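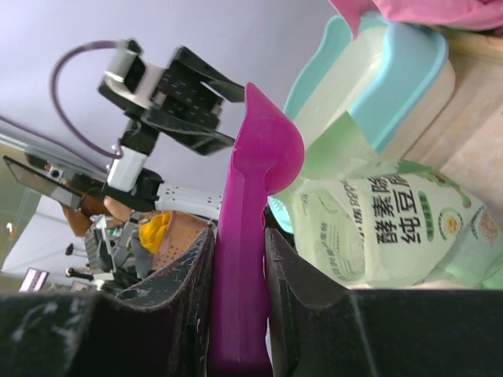
「洗濯機を持っていないわけではないんです。そこは誤解されがちで」と、彼女は最初に釘を刺した。持っている。ブルナーの二槽式で、1994年に買ったものだという。脱水槽のふたは閉まりきらず、上に辞書が載っている。何語の辞書かと聞いたら、重い語です、と言われた。

ハノッドステッドの駅から坂を上がった先で、彼女は小さな手洗い教室を開いている。名前は出さないでほしいとのことだった。以前、地元の会報に名前が載ったとき、知らない人から毛布が届いたのだそうだ。返信用の伝票は入っていなかった。

教室で扱うのは小さな衣類だけである。子どものTシャツ、人形の服、犬の服。大人のものは断る。「大人の服を受け付けると、みなさん、洗ってもらうつもりで来るんですよ。教わりに来てくださいと書いてあるのに」

道具は少ない。浅い桶がひとつ、匙がひとつ、小さな木の物干しがひとつ。それで1回100分の授業が成り立つというのだから、こちらとしては少し疑ってかかりたくなる。何にそんなに時間を使うのか。

「最初の24分は、何も濡らしません」

なぜ24分なのか。

「25分だと、みなさん帰りたそうな顔をするので」

その間に何をするかというと、袋の裏を読む。洗剤でも柔軟剤でも、あの小さな字のところを声に出して読むのである。読んだことのある人には、まだ会ったことがないという。私もその一人だったので、黙って手帳を見ていた。「図が描いてあるでしょう。みなさん図は見るんです。図だけ見て、わかったと言う。わかった人の量り方は、だいたい山盛りです」 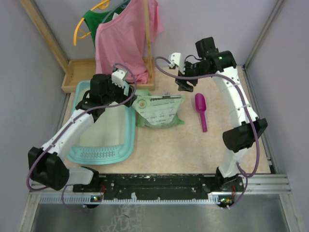

彼女に言わせると、量は袋が決めるものであって、気分で決めるものではない。ところが人は、汚れに腹を立てているときほど多く入れる。カレーの染みには多く、夫の靴下にはさらに多く。「怒りは水に溶けませんから、あとですすぎが大変になるだけです」。名言めいた口ぶりだったが、本人はその直後に自分の前掛けにコーヒーをこぼし、なかなかの量の洗剤をふりかけていた。指摘はしなかった。

桶の色にはこだわりがあるのだろうか。水色がかった緑の、いかにも涼しげな色をしている。

「安かったんです」

匙のほうは、もう少し話が長かった。鮮やかなマゼンタで、遠目にもそこだけ目に入る。以前は透明の匙を使っていたらしい。これが、よく消えた。桶の底に沈み、タオルの下に入り、生徒の鞄に入って隣町まで行ったこともある。戻ってきたときには砂糖壺で働いていた形跡があったという。「粘ついていたんですよ。叱るに叱れません」

以来、色のきついものしか買わない。趣味かと聞かれることが多いので、最近は趣味だと答えているそうだ。説明が短くて済む。

量り方そのものは、拍子抜けするほど地味である。すくう。少し待つ。多ければ戻す。彼女はこの「戻す」を何より重く見ている。

「戻せる人は少ないです。一度すくってしまうと、もう入れるものだと思っている。レストランでパンのおかわりを断れないのと同じです」

同じだろうか、と思ったが、私は先週パンを四回もらっている。

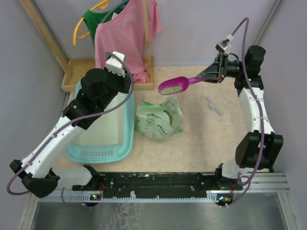

文＝ヤコブス・マトララ(暮らし面記者。洗濯歴は長いが、上達の自覚はない)

匙に盛った粒をじっと見ていると、たしかに、これを戻すのは惜しい気がしてくる。淡い緑の小さな山は、見た目にもなかなか立派なのである。盛った以上はどこかへ入れてやりたい。彼女はこちらの顔を見て、「それです」と言った。「今のその顔が、山盛りの顔です」

話は物干しに移った。木でできていて、柱が一本、足元に盆のような台がついている。洗濯物の世界ではかなり小柄な部類で、ベランダに出せば鳩に見下ろされそうな大きさだ。彼女はこれを、教室でいちばん優秀な備品と呼ぶ。

「小さいので、干せる量しか洗わなくなります。大きい物干しを買った人は、大きい洗濯をするんです。私の姉がそうで、毎日、運動会の翌日みたいなことになっています」

ピンクのTシャツと緑の服。その日の物干しはそれでもう、満員に近い顔をしていた。ハンガーは黄色である。色の取り合わせに方針はあるのかと尋ねると、しばらく考えて、「ハンガーを服と同じ色にすると、服がなくなったように見えます」と返ってきた。よくわからなかったが、書き取っておいた。帰りの電車で読み返しても、まだわからなかった。

生徒はどんな人たちなのか。

「男の人が増えました。八月に多いですね。家族が先に帰省して、ひとりで残って、三日目にシャツがなくなる。そこで買い足さずにうちへ来る人は、見込みがあります」

見込みのない人はどうなるのか。

「ムルニエに行きます」

ムルニエは坂の下の洗濯代行店である。彼女の教室とは商売敵のようでいて、実のところ関係は良好らしい。教室で挫折した人は坂を下り、店で袖丈の縮んだセーターを受け取った人は坂を上がってくる。双方に年賀状の往来もある。どちらの言い分が正しいかについて、私は意見を控えたい。うちのセーターがまだ坂の下にあるからだ。

ひとつ、聞きにくいことを聞いた。手で洗うことに、今どき意味はあるのでしょうか。

彼女は別に気を悪くした様子もなく、匙を台の上に置いた。

「意味と言われると困ります。たとえば、この匙の柄を持って、だいたいこのへんで水平になるなと、手が覚えるでしょう。覚えたからといって給料は上がりません。ただ、覚えた人は、よその家でも匙をちゃんと置きます」

置き方にも作法があるという。ボウルの部分を上に向けて、柄を手前に。次に取る人が持ち替えずに済む。伏せて置く派もいるが、彼女の前では名乗らないほうがよい。

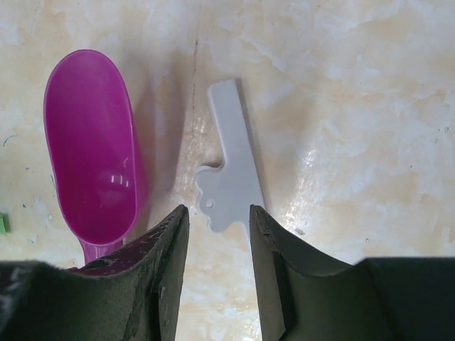 片づけの話になると、彼女は急に歯切れが悪くなった。使った道具をその日のうちに元の場所へ戻すのが教室の決まりだが、元の場所というのがどこだったか、彼女自身がときどき忘れるのだそうだ。引き出しには何に使うのかわからないプラスチックの部品がたまっていく。捨てると翌週に必要になる。捨てないと、永遠に必要にならない。

「ズーティスの引き出し、と呼んでいます」

ズーティスというのは昔この家にあった整理棚の商品名で、棚はとうに壊れ、引き出しだけが残った。棚のない引き出しがひとつ、床の上で現役を続けている。一度、生徒のひとりが気を利かせて中身を種類別に分けてくれたことがあった。彼女はそれから一週間、何も見つけられなかったという。今は元のごちゃごちゃに戻してある。

布の扱いについても聞いた。濡れた布を丸めて置く人と、広げて置く人がいる。後者が正しいに決まっている。ではご自身は、と水を向けると、彼女は窓のほうを見た。

「先生というのは、正しいほうを教える仕事ですから」

取材の終わりに、私も一枚洗わせてもらった。自分のハンカチである。袋の裏を声に出して読み、匙ですくい、多いと言われて戻し、少ないと言われてまたすくった。桶の中でゆっくり押す。揉まない、こすらない、励まさない。最後のひとつは、私がハンカチに向かって「よし」と言ったのを聞きとがめて、その場で追加された規則である。

すすぎは三回。干すときに端を引いて、しわを伸ばす。物干しにはもう場所がないというので、私のハンカチは濡れたまま袋に入れて持ち帰ることになった。次の教室は来月だと聞いた。匙は自分の色を持ってきてもいいそうだ。透明は不可。

シェア 203　コメント 4

コメント

坂の途中の者
ムルニエさんは縮ませません。縮んだのは持ち込む前です。関係者ではありません。

nori_hoshi
「戻せる人は少ない」で手が止まりました。さっき山盛りで入れたところです。

匿名
伏せて置く派です。名乗りました。

もと生徒
砂糖壺の件、そろそろ時効にしていただけないでしょうか。

関連記事
・二槽式を手放さない人たち
・袋の裏だけを読む会に行ってきた
・ハノッドステッドの坂、上から歩くか下から歩くか
・靴下の片方はどこにいるのか(後編)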